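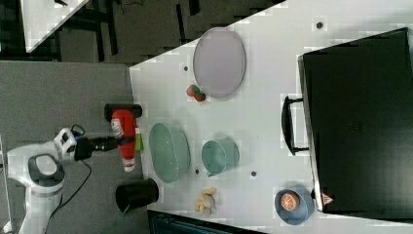 *A red plastic bottle with a white cap, lying on its side.*

The last inch of a bottle of ketchup costs the same as the first inch. Most of us pay for it and then throw it out.

I ran the kitchen supply side of a small cafeteria company, Hekside, for 18 years, and I bought a lot of sauce. I have opinions about the packages it comes in, and my main one is that the labels on them are dishonest in a way that is perfectly legal. The label tells you how much was put in. It doesn't tell you how much you can get out. Those are two numbers, and the buyer only gets to see the first.

Sometime in my second year a cook named Baltasar Cabello asked me why we kept ordering mustard when there was mustard in the trash. He had pulled a few empties out of the bin and cut them open with kitchen shears. There was enough on the walls to dress a tray of sandwiches. I told him that was how bottles were. He said that was a strange thing for the person who paid for them to say.

So for one month, February, we weighed every sauce bottle before it was opened and again when the line cooks said it was done. We went through 640 of them. The thin sauces were fine. Vinegar, soy sauce and hot sauce came out nearly to the drop. The thick ones were bad, and they were bad in different ways depending on the shape of the bottle and the size of the opening. The worst was a sesame dressing from a supplier called Drodach, which left some 200 grams behind in each large jug. It was a good dressing. The jug had a hollow handle, and dressing went into the handle and stayed there.

I called Drodach about it. The man I talked to was polite and knew all about the handle. He said customers liked it because it made the jug easier to pour, and he was right about that too. He said no customer had ever asked what was left inside. I believed him, because I hadn't asked either until Baltasar brought it up.

People who defend the current system say that net weight is the only fair measure, since what comes out depends on the user. One person stands the bottle on its cap overnight and another gives it two squeezes and quits. There is some truth in this. But we already accept standard tests for things that depend on the user. Cars are sold with a mileage figure, and every driver knows his own will be different. Light bulbs carry a number of hours. A paint can says how many square feet it covers, and no two painters will match it. We use these numbers to compare one product with the next, and they work well enough for that.

A sauce bottle could have the same kind of number. Hold it upside down at room temperature for a set time, squeeze it a set number of times at a set pressure, and weigh what's left. Print the result next to the net weight. "Contains 20 ounces, delivers 18." A shopper standing in the aisle with two brands could then do the arithmetic.

The second objection is cost. Testing costs money and new packaging costs more. I take this one more seriously, having been on the receiving end of price increases. But the test I'm describing needs a scale and a shelf. A small producer could do it in an afternoon. My cousin's neighbor makes a pepper relish under the name Ortuño and sells maybe 1,000 jars in a good year, and she could do it on her kitchen counter. She uses a wide jar with straight sides, so a spoon gets nearly all of it. She would come out looking very good next to the big names, and at the moment she gets no credit for it.

I should say that I don't think there is a plot. Packages are designed by people with a long list of things to worry about: shipping, stacking, leaks, how the thing looks on a shelf, whether an older person can open it. What's left at the bottom comes last on that list because it costs the maker nothing. Put a number on the label and it will move up a few places. That is all I'm asking of it.

Toothpaste belongs in the same rule, and so do hand lotion and dish soap. Lotion pumps may be worse than any of the food packages. I cut one open last winter, a Hiser bottle that had been spitting air for a week, and used what was inside for most of a month.

At home I keep a pair of shears in the drawer under the coffee maker and a small rubber spatula next to them. My wife thinks it's a bit much. The mustard gets scraped into a jar, the ketchup gets a spoonful of vinegar and a shake and goes into the beans, and the bottles go in the recycling clean, which the city asks for anyway.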